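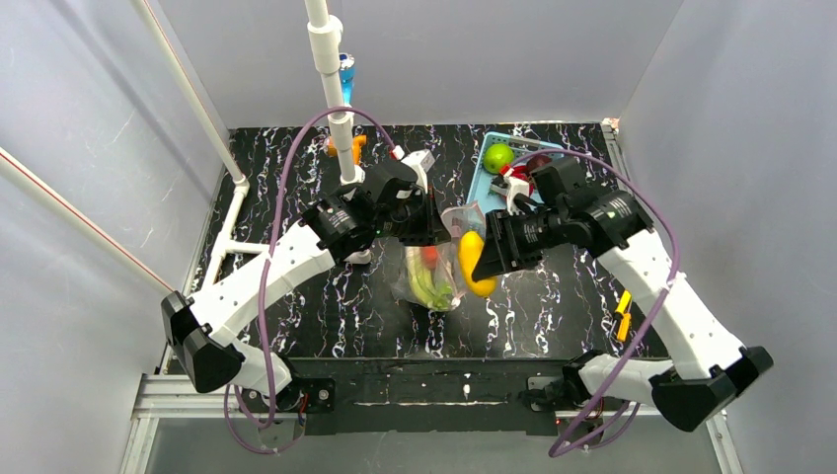 Two arms over the black marbled surface, with a clear plastic bag between them.

I signed up for the Ostgate indoor league in April, mostly to have something to do with my evenings. It's five-a-side, played in the old drill hall behind the bus station, and the season runs until the hall gets too hot to use. I hadn't played a proper match since college. I'm writing this after the fourth round of games, so the table still doesn't mean much, but I've got a few notes.

Our team is called Fostix. The name came with the slot. Another group dropped out and had already paid for the shirts, so we took the shirts and the name together. They are a dull green and the sizes run small. I wear number 4, which was the only large.

The first game was against Carrasco, who have been in this league for years and play like it. We lost 6-1. They hardly ran. They passed the ball back to the keeper, waited until one of us got impatient and chased it, and then went through the gap. It took us most of the first half to work out that the chasing was the problem. Our goal was a deflection off somebody's knee, and I think the knee was theirs.

The second game was better. We drew 3-3 and should have won. I missed from a yard out with the keeper on the floor.

After that Nighat Siddiqui joined us, and things got more organized. She played at a decent level until she hurt her ankle, and she doesn't want to run much anymore, so she sits at the back and talks. She tells you when to drop and when to leave it. It sounds simple, but five people who have never played together will all go to the ball at once if you let them. We won the third game 4-2 with her shouting the whole way through.
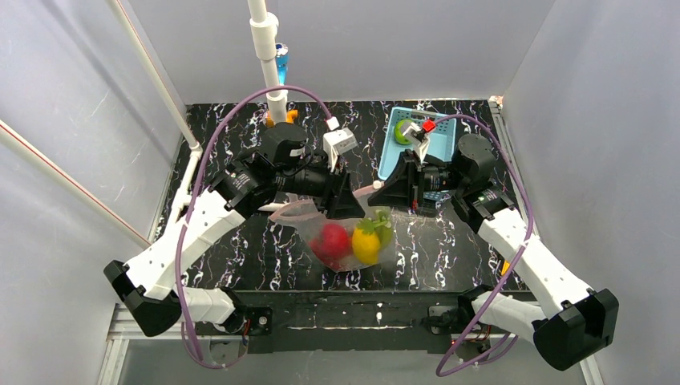
The fourth game was the one I wanted to write down. We played Histotberg, who were top at the time and hadn't let in more than one goal in any match. They play with one man up front the whole time and never bring him back - you'd think that would leave them short, but their other three are quick enough to cover it. Nighat's plan was to have me stand on the front man and do nothing else. I spent forty minutes looking at the back of his neck. I touched the ball maybe a dozen times.

It finished 2-1 to us. Their goal came when I went forward once, near the end, and he was gone before I turned around. I heard about that in the parking lot.

A few practical things for anyone thinking of joining next season. The team fee is 412 dollars, which covers the hall and the referee but not the ball. Bring your own ball, and bring flat soles, because the floor is wood and they will send you home in studs. The benches on the far side seat very few people, so most of the crowd ends up standing by the fire door. The showers work on the left side only.

Late kickoffs start at 9:15 and run over. If you have work early, ask for the first slot when you register. We didn't ask, and we've had three late ones out of four.

Next up is Carrasco again. Nighat wants all of us behind the ball for the first ten minutes and no chasing. I've been told I can go forward twice.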